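Plaltport Local History List
26 April 2022
Posted by Eskil Grønli
Print this message | E-mail this message

Re: Copying the harbor ledgers

Cunha wrote:
> We have 16 ledgers from the Brakira yard and no flatbed big enough.
> Can they be photographed at the library, or do they have to go out
> to a firm? Also, who decides on file names?

They can be done at the library. I copied 8 of the Cundus rent books there in December and ended up with 2,248 page shots, all readable except for a few leaves with water stains. Sending them out would have cost more than we have. My notes follow, in the order you will need them.

1. Support. Any tripod that holds steady with the head pointed down will do. Tighten the leg locks before the camera goes on, and check them again after lunch. Mine slipped once and I had to redo a whole volume.
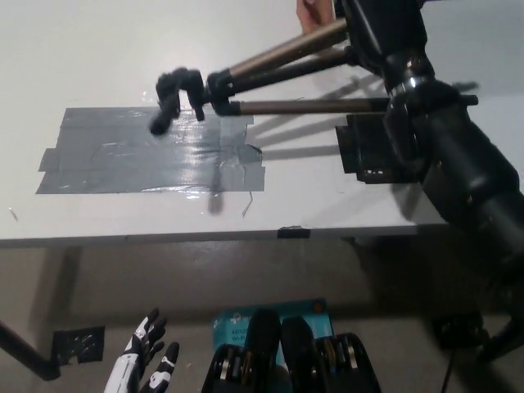

2. Light. Turn off the ceiling lights over the table and use the north windows. The ink in the rent books is brown and goes faint under the overhead tubes. Work from ten to two if you can.

3. Pages. Do all the right-hand pages first, then turn the book and do the left. Use foam wedges under the covers. Do not press the spine flat. If a page is blank, shoot it anyway so the count matches.

4. File names. Use the volume number, an underscore, then the page number with leading zeros. The old list used dates and we could never sort it.

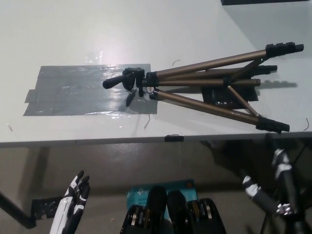 Tripod with pan-and-tilt head, legs to the right.

Keep 2 copies on separate drives. I can read through the first ledger against the originals if someone sends me the files.

Eskil

Contact the list owner | Copyright Plaltport Local History List | Back to top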